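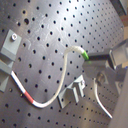
Optical breadboard with a light gray mount

About > Company > Who We Are

Tichý Coatings applies thin-film coatings to glass supplied by the customer. Most orders are antireflection coatings for instrument windows, camera filters and museum display glass. We do not grind, polish or resell glass.

The company began as the filter department of Feston, a maker of darkroom enlargers, and became independent when enlarger production ended. The coating chambers, the process records and the part numbering system came with us. Part numbers still start at 3485 for that reason.

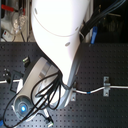 What we coat

Flat parts up to 300 mm across are accepted in any common optical glass. Curved parts are quoted individually – please send a drawing with the radius and clear aperture marked. Standard coatings cover the visible range from 400 nm upward. Birko, our scratch-resistant topcoat, can be added to any of them.

Inspection

Each batch includes a witness piece, measured on a spectrophotometer before the parts are released. The curve is shipped with the order and a copy is kept on file. Parts outside the agreed tolerance are stripped and recoated once at no charge.

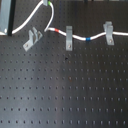 Dark gray breadboard and white cable

Repeat orders can be placed by part number through Kendora, our order desk. New parts need a drawing first.

Page updated Jun 2, 2026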